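The delivery robot that crosses the campus at Mullton leaves its bay under the library before the first lecture, and it does not leave until Ziad Atallah has signed the sheet. Atallah is the technician responsible for the machine, a six-wheeled Gekholm unit rated for loads of 22 kilograms. His inspection follows a fixed order: tires, brake, battery contacts, then the lens covers, which are wiped with a lint-free cloth and checked under a lamp.

Every 500 hours the wheel bearings are replaced, whatever their condition.

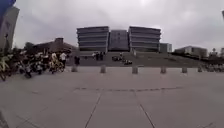
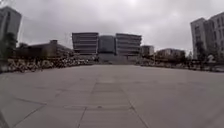 Calibration is the longer task, and the one that Atallah declines to hurry. The unit finds its position by matching fixed features against a stored map, and the map must be kept current. Large buildings and paving joints serve well. The parked bicycles along the sides of the plaza do not, and Atallah masks them out by hand before each new map is released. A revision takes him most of an afternoon.

The supplier, Jakubowski, advises a full service at 2,000 hours. The unit will reach that figure in June, when it will be sent to the workshop in Cloltow for new motor seals.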